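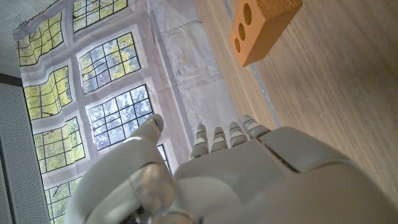

Re: [club-list] Hand over the table, block next

Last updated: 2018-06-27

Hannelore Wieser wrote:
> Did the hand get mounted? And are we still doing
> the brick for round one, or did Damián talk you
> out of it?

It's on! Four fingers and a thumb, and the orange block with the three holes is still our round one object (Damián tried, he lost). I want the fingers coming at it from above, and the block sits crooked on purpose so the students can't just replay last week's numbers. Ansel has the grip script up to 7 poses now. Bring the Moser cable if you have it, and we'll run the rest in July.

Nadja

Filed under: Student projects, Hands

Recent threads:
- Clerneck entry form
- Jova battery swap
- Who has the Drastix manual?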